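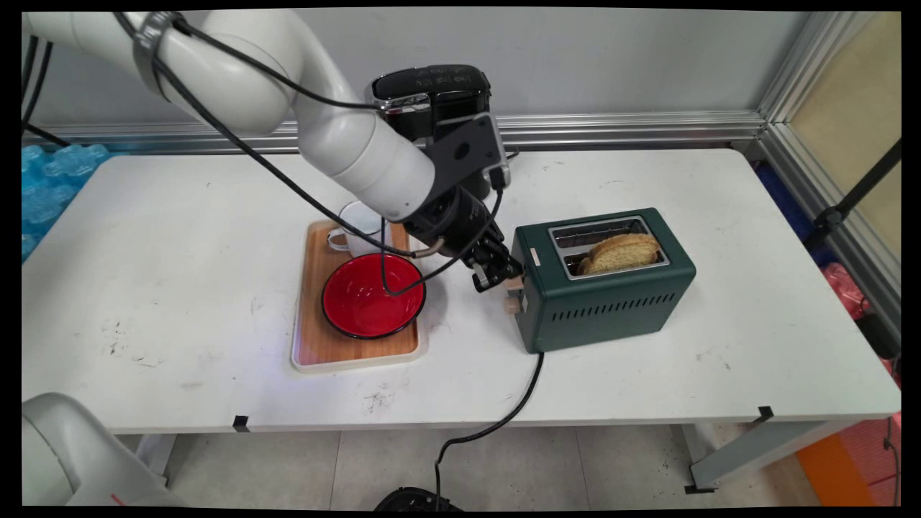 The toaster came from the Wuka shop on the corner, the one that sold lamps and suitcases and didn't take returns. She paid 19 for it in March, the year she moved out of the house on the hill and into the two rooms above the bakery. It was dark green. She had wanted white, but the white one had a cracked lever.

For the first week it burned everything. She turned the knob down a little each morning, ate what came out, and scraped the rest into the sink. By the second week she knew where the knob had to sit. She didn't mark the place. Her hand went there.

Her brother came to see the rooms. He looked at the ceiling and ran both taps. He asked why she would live over a bakery and eat toast from a machine when she could walk down one flight and have it fresh.

"They don't make toast," she said.

"They make bread."

"I buy the bread from them. Then I make the toast."

He let that go. He had brought her a red bowl from their mother's kitchen, wrapped in a dish towel, and he put it on the table between them. It had a dark rim. Neither of them had asked for it when the house was being divided up, and it had ended up in his car with the garden hose and the box of jar lids.

"You used to fight me for this," he said.

"You used to win."

He stayed for lunch. She toasted four slices, two at a time, and opened a can of soup. There was only the one bowl so he had his soup in a mug. He talked about the sale. The people from Toprak wanted to take down the back wall and put in glass. They had offered 3,000 more than the couple with the baby, and he thought they ought to accept.

"What did the couple say about the kitchen?" she asked.

"What about it?"

"Did they say anything?"

He thought. "The woman liked the window. She stood there a while."

"Over the sink?"

"Yes."

She buttered the last slice and cut it across and gave him the bigger half. From that window you could see the road all the way down to the bridge. Their mother used to stand there at night with the light off when one of them was late, and when the headlights turned in at the gate she would go up to bed so she would be asleep when they came in. They both knew about it. They had talked about it only once, in the hospital parking lot.

"It's 1,500 each," he said. "It isn't nothing."

"I know it isn't."

"You could get a better place than this."

"I like this place."

Downstairs somebody dragged a rack across the floor. The bakers started at three in the morning and were mostly done by noon, and the sound in between came up through the boards. She had slept badly at first. Now she woke at three, heard them, and went back to sleep.

He washed the mug and she dried it. He was careful with the bowl -- he held it in both hands under the water, the way he'd been taught when he was small enough to need a chair. Then he looked for somewhere to put it. She had one shelf, and it was full.

"Leave it out," she said. "I'll use it tonight."

He put on his coat. At the door he asked if she had decided. She said she wanted the couple to have it. He nodded as if she had told him the time of a train, and went down the stairs, and she heard the street door stick and then close.

He called a little after six. He had told Toprak no. They had gone up another 300 while he was on the phone and he had told them no again, and he wanted her to know that he'd done it politely.

"Thank you," she said.

"She asked if we would leave the curtain. The woman. The one over the sink."

"What did you say?"

"I said I'd ask you."

She was standing by the table with the phone against her shoulder. She put in a slice of bread and pushed the lever down.

"Leave it," she said. "And tell her the window sticks when it rains. She has to push at the bottom."

Recent stories
The Ferry to Grukano
637 Steps
My Aunt's Second Piano
Night Shift at Brorik
A Coat for the Dog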